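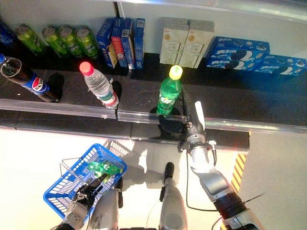 A small brand with a small budget can still find out how it is seen on the shelf before it pays for an ad campaign. The method below takes two people and one afternoon, and you can do it in any store that will let you stand in the aisle. Start with color, as shoppers do. Four lime-green cans in a row read as one block, and so does a cluster of blue boxes, even when the boxes carry different panels and lettering. Your ad should lead with whatever color block your product makes.

By Natália Bastos
6 Sep 2021
2 min read

Step 1. Pick two stores. One should be a place where you already sell. The other should be a place where you would like to. At Udwood we used a Nakness branch and a corner shop.

Step 2. Stand six feet back and write down the first product you notice. Then the next. Stop after five. Don't read labels yet.

Step 3. Have your partner do the same without seeing your list. Compare afterward. Where the lists match, you have found the competitor your ad will be measured against.

Step 4. Ask shoppers one question: "Which of these have you seen advertised?" Write down their exact words. If they describe a package instead of naming a brand, keep the description. We stopped at 70 answers across both stores.

Step 5. Put your draft ad next to the notes. Cover the logo. If the ad could belong to the brand at the top of your list, change the main color or the product shot and check again.

Step 6. Repeat after the campaign has run for a month. Ours starts in October. Use the same stores and the same time of day.

Keep the notes in a plain spreadsheet with columns for store, time, answer and comments.

2,838 shares
2 comments

Belmiro Baptista
We did something close to this for Desow. Get the store manager's okay in writing, the evening shift sent us home.

Chevalier fan
Does step 5 work for radio?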